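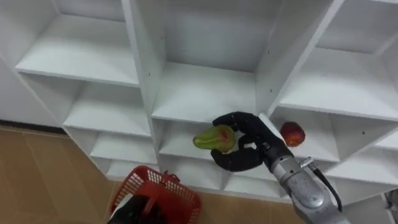
Fruit goes in the cubbies now

I gave up on the fruit bowl in August. Everything at the bottom went soft before I got to it (poor plums!), so now I use the white cube shelves and put fruit in one piece at a time, with plenty of air around it. Bananas get a cubby well away from the apples, and anything ripe goes low down where the kids will grab it.

Start with bare shelves, though. Take every last thing out, wipe the floor of each cubby first and then the back wall, and do the front edges last – white panels show every sticky fingerprint. I use warm water and a drop of dish soap, then let it all dry for 14 minutes while I have my coffee.
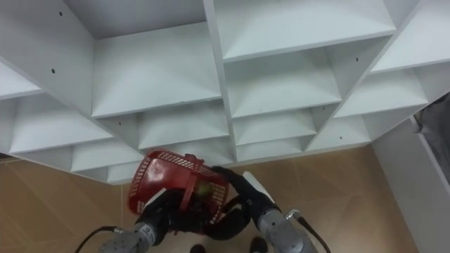 Those little dark holes

White units like mine have small dark holes in the panels, and crumbs love them. A dry toothbrush gets them out, or a cotton swab if you're fussy like me! My friend Tín Diệp sticks white dots over his, four to a sheet, and swears by them. Sweep the tile along the bottom edge when you're done.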